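Wandar Clear Sandwich Wrap, Pre-Cut Sheets
Pack of 60 sheets, or the 90 metre roll in a cutter box

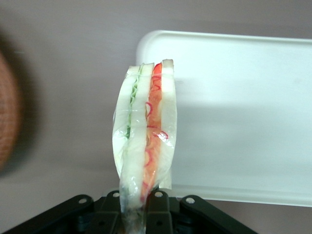 We have been selling packaging to sandwich shops, village halls and people with very hungry families from our shop in Bernthorpe for a good long while now (the doors first opened in 1977, and the doorbell is still the same one), and of everything on the shelves the clear wrap is what we get asked for most. It isn't glamorous. You pull a sheet out, you put your sandwich on it, you fold and twist, and off it goes to work or to school or up the side of a hill in somebody's coat pocket. But anyone who makes sandwiches for a living will tell you that a poor wrap spoils a whole morning, and we have tried enough poor ones over the years to be rather fussy about what we stock.

Wandar is the one we have settled on. The film is clear plastic, with a nice gloss to it, and it lets the filling be seen. That matters a great deal on a counter, where a frill of lettuce down one side and a bit of tomato down the other will do more selling than any label we could print for you. It matters at home as well, if you make four different lunches and would like to know which is which without unwrapping them all!

The cling is on the gentle side. We mention it early as some customers come to us expecting the very grabby kitchen film that sticks to itself the moment you look at it, and this is a different sort of thing. It lies fairly loosely against the bread, so soft white slices don't get squashed flat, and you can open it up again if you've forgotten the butter. It gets its hold from the twist at the end. Gather the spare film together, give it two full turns, and it should stay put. You'll have creases, of course, and they are part and parcel of wrapping anything by hand.

What size do I need?

The sheets come ready cut in standard and large. Standard is right for an ordinary two-slice sandwich, cut or whole, and for rolls, scones, a wedge of pie and so on. Large is the one for club sandwiches and anything else with a third slice in the middle, and we'd say go for large if you are in any doubt at all. A three-slice sandwich is a good deal deeper than people reckon on, and if you run short of film there is nothing left over to twist. Large also does nicely for baguettes that have been cut in half.

If you would sooner cut your own, the roll is 90 metres long and comes in a sturdy box with a cutting edge along the front. Most of our café customers keep a roll going for odd shapes and use the sheets for everything else, the sheets being so much quicker when there's a queue.

A few tips for wrapping a three-slice sandwich

Press the whole sandwich down lightly with the flat of your hand before you start. It settles the filling and saves you chasing bits of lettuce about the worktop. Lay it in the middle of the sheet, bring the two long sides up and over so they overlap, and smooth them down without pulling. Fold one end under, flat, as you would with a parcel. Then gather the other end and twist.

Try to keep the wet filling in one layer and the leaves in the other. We learnt this from a customer who did the teas at Idstead for many summers, and it does keep the middle slice from going soggy quite so fast.

Stand the finished sandwiches up on their edges in the tray if you've got the depth for it. You fit more in and the layers face outwards, which looks very smart.

What comes in the pack

60 pre-cut sheets, interleaved, in a flat card sleeve with a thumb notch. The sleeve will sit on a shelf or hang on a hook (there's a hole punched in the top). The hook itself isn't included, I'm afraid.

Good to know

Suitable for cold food and for the fridge. Please don't put it in the oven, under the grill or in the microwave. Keep the sleeve somewhere cool and dry, away from the cooker, or the sheets can start sticking to one another. Keep away from babies and small children. Wandar sheets are for wrapping only and won't seal with a heat sealer, so if you use one of those, have a look at the Benedetti bags further down our packaging page.

Ordering and delivery

Single packs are always in stock, in both sizes. There is a twin pack as well (2 sleeves banded together, same size only), which works out a little cheaper and still goes through most letterboxes. Rolls are sent by carrier on account of the weight. Orders placed before noon leave us the same afternoon, and if you live nearby you are very welcome to choose collection at the checkout and pick them up from the counter.

We get busy from March onwards, when the walking groups and the cricket teas start up again, so if you need a lot of the large sheets for spring do let us know in good time and we'll put them by for you. No deposit needed, just drop us a line with your name, the size and how many sleeves you'd like.

You may also need: greaseproof sheets, plain white labels, deep sandwich trays with lids, paper napkins.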